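Durnach releases results on training kitchen manipulation policies in simulation

Method ranks candidate scenes by expected policy failure; 1,579 generated layouts used in the study

5 March 2019

Durnach, a developer of control software for robot arms, today released a technical report on selecting simulated training scenes for manipulation tasks in home kitchens. The report describes a method, named Platent, that chooses which scenes a grasping policy should practice on next. In tests on held-out layouts, a policy trained with Platent reached the same success rate as a baseline policy while using 35 percent fewer training episodes.

Grasping policies trained in simulation are usually given scenes drawn at random. Objects are picked from a library, dropped onto a work surface and left to settle. Many of the resulting scenes are easy for the policy after the first stage of training and add little. Others cannot be solved at all, for instance when the target lies outside the arm's reach. Time spent on either group is mostly lost.

Platent scores each candidate scene before any training is run on it. A small network takes the object poses, the target and the arm's starting position and estimates how likely the current policy is to fail. A separate reachability check removes scenes with no valid solution. The remaining scenes are sampled in proportion to their score, and the scoring network is updated after every 200 training episodes.

"Random clutter is cheap to make, so people make a lot of it," said Flynn Mahuika, lead author of the report. "We wanted to know how much of it the policy was learning from. By the second half of training it was less than we had assumed."

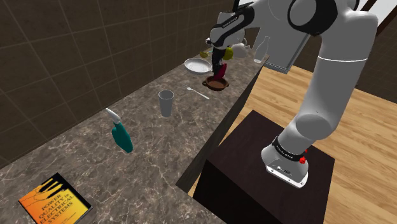
The study used 1,579 counter layouts, all generated in Koyama, the company's in-house simulator. Cookware, tableware, food items and unrelated household objects were mixed on the same surface, and objects were allowed to land at any angle. The arm model was mounted on a fixed pedestal next to the counter in all layouts. Surface materials and lighting were varied independently of the object arrangement.

Each trial called for the policy to grasp one named object, lift it clear and hold it for 30 simulation steps. A trial was counted as a failure if the object slipped, if the arm touched the counter or if the gripper closed on the wrong item. Contact with neighboring objects was logged but was not scored as a failure.

The gain was largest where the target stood in or against another object, such as a utensil in a pan. For isolated objects on an open part of the counter, the report finds no difference between Platent and random sampling.

The authors list several limits. All results are from simulation, and no transfer to a physical arm was attempted. Transparent objects were rendered but never assigned as targets. The scoring network also adds computing time per scene, and the saving in episodes does not carry over in full to wall-clock time.

"The episode count is the number we can defend at this point," said Brodie Pearce, who wrote the scene generator. "Wall-clock figures depend on how the rendering is split across machines, and ours was not tuned for it."

Tests on hardware are scheduled to begin in May with Zemport, which will supply the arm and the test counter. The layouts and the scoring code will be released together with those results.

Media contact: Domingo Quiroga, Durnach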